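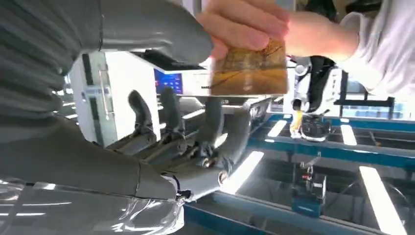

Stop selling me the hand

February 26, 2024
By Gülizar Yüksel

I have now read the Gireo quote four times. Arm, hand, one wrist camera, a year of support. And a pitch that is nearly all hand. Fingers, joints, how close it is to yours and mine. Page after page of it.

I pack orders for a living. Small stuff, card packs mostly, 1,000 on a good day, each one into a slot in a box. I don't need a hand like mine. I have two and they're tired. What I need is a thing that picks up a packet, puts it in the slot, and doesn't call me over.

So that's my whole complaint, really. The kit might be fine. The selling is not.

Look at what gets argued about at every demo. Fingers vs pinchers. Sullitz pushes the full hand, Choi will only sell you a simple gripper and is a bit smug about it. Both will talk for an hour. Ask either one who re-teaches the thing when your box supplier changes the size of the dividers and you get a smile and a brochure.

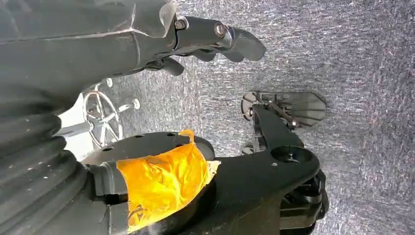
Tape on the base, a fan-shaped pad facing the fingertip.

Tape doesn't bother me, by the way. Half my packing bench is tape. A seller who lets you see the tape is a seller I'd talk to again. What bothers me is the price list that goes with it, where spare pads are "on request" and a replacement finger has no number beside it at all. On request from who? By when? Parts wear out. Everybody who has ever owned a label printer knows this. Put the price on the page.

And the time. I asked how long setup takes and was told 2 days. Then it came out that's 2 days for the arm to move, and the slot-filling job is separate, billed seperately too. My neighbor in Arkdale bought a different system last August and was still paying for "tuning" 17 weeks later. He likes it now. He would not like to add up the invoices. 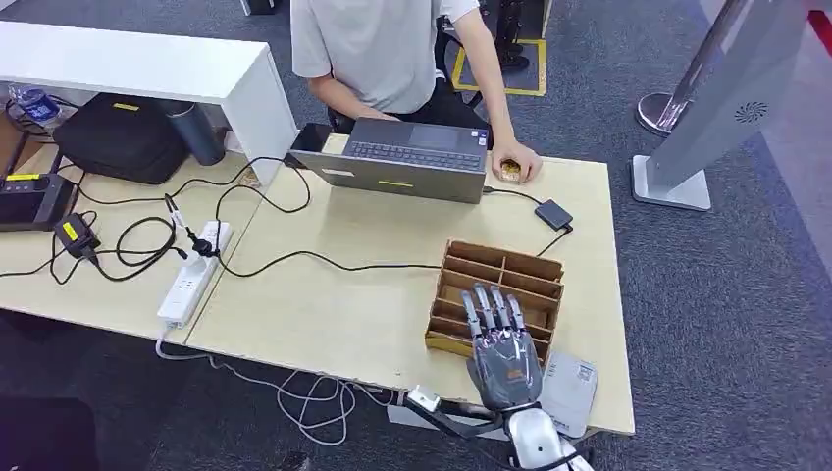 What I'd want to see before signing

A boring demo. That's it. One tray, one kind of packet, no music. Fill it, empty it, fill it again, 70 times, with me sitting there and a laptop open and no one from sales touching anything. Tell me how many went in crooked. Not a percent from some other building, the number from that table.

Then swap the packet. Slightly thicker, shiny wrapper, the kind that slides. Again.

Then let me do the teaching part myself, because I'm the one who will be doing it in the busy season when the support line is full.
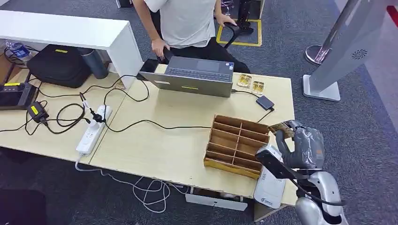 None of that is hard to arrange, a desk and a cardboard tray would do. And if it drops a few, fine, I drop a few. I'd sooner buy a machine with a known bad number than one with a lovely hand and no number. Gireo has my email. Same goes for Sullitz and Choi, if they want to bring a gripper over and sit thru an afternoon of it. Coffee's on me, the spare parts list is on them.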